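**Kitchen and hall notes – 2023-11-17**

The crockery library at Drellcombe Hall reopens for bookings this week. It has been closed while we sorted the shelves, replaced the worst of the crates and went through the old lending book, which had pages missing from the back and a good deal of arithmetic in the margins. The new book is on the bench inside the kitchen door. Please write in it with a pen.

For those who have moved to the district recently, the library lends plates, bowls, cups, cutlery and serving dishes to any household or group in Drellcombe or Fimside. It began as a way to stop people buying throwaway plates for birthdays and wakes. A good part of the stock came from the old Harms tearooms when they shut, and the rest has arrived in dribs and drabs from kitchen cupboards. Very little of it matches.

Last year the library went out 52 times. Counting every piece on every loan, 2464 items left the hall and came back, or mostly came back. Breakages were low. Teaspoons were not so good, and if you have a handful of plain ones in the drawer that you don't recognise, they are probably ours. Drop them in the tub at the hall with no questions asked.

**What has changed**

The crates are now packed by setting. One crate holds dinner plates, side plates, bowls and cups for six people, and cutlery goes in a separate roll. If you are feeding 20, take four crates and leave the extras in them. Under the old system each kind of item had its own crate, and a full crate of dinner plates was more than most people could lift into a car boot. Several of you said so, some of you more than once.

Each crate has a coloured label on the short end. Blue is everyday stock and can go anywhere, including the river reserve and the footy ground. Yellow is the thinner tearoom china and should stay on a table indoors. Green is plastic and enamel for kids' parties and camps. The green crates are the ones most in demand over summer, so put your name down early if you want one in the school holidays.

The big teapots are kept on the top shelf with the urn. The urn has a new element and takes longer to come to the boil than it used to. Fill it before you set up the tables.

**Borrowing**

Bookings are for up to three nights. There is no charge for households, and a gold coin in the tin is welcome. Groups running a ticketed event pay $6 a crate, which goes towards replacements and detergent. The tin held $498 when it was last emptied, and that has paid for the new crates and the shelf brackets.

Everything should come back clean and dry. If you can't manage the washing up at your end, book the hall kitchen for an hour and use the steriliser there. Instructions are taped to the inside of the cupboard above it. Scrape plates well before they go in – the filter clogs on rice and the tray has to be lifted out by hand.

If something breaks, write it in the book and put the pieces in the bin at home. We don't charge for one or two breakages. Please don't glue handles back on cups. We found three repaired this way during the sort and had to throw them out.

**Donations**

We are well off for mugs and can't take any more. We would be glad of soup bowls, dinner plates in any colour, serving spoons and plain tumblers. Lids for casserole dishes are only useful if they come with the dish. Nothing with a crack, please, however fine.

Grernell Hardware has a box beside the counter for donations from people who can't get to the hall during open hours. Wrap breakables in newspaper or a tea towel, and put your name on the tea towel if you want it back.

**Open hours**

The library is open on the first and third weekends of the month from 9 until noon. It will close over the new year break and start up again in February. Anyone needing crates for a Christmas lunch should collect them on the first weekend in December, and those loans can be kept until we reopen. Leave a phone number in the book beside your booking, and check that it can be read.
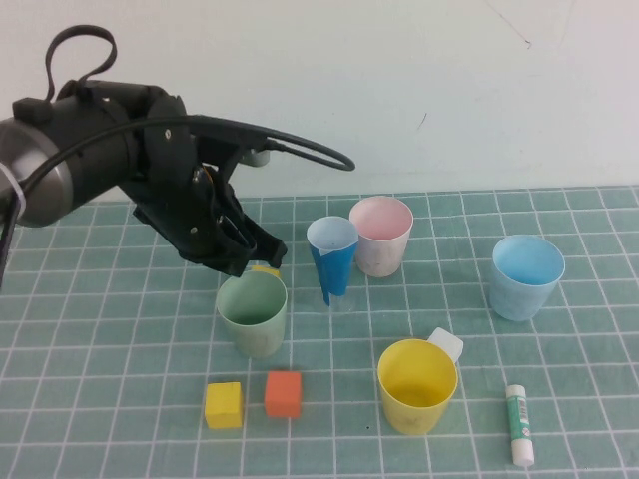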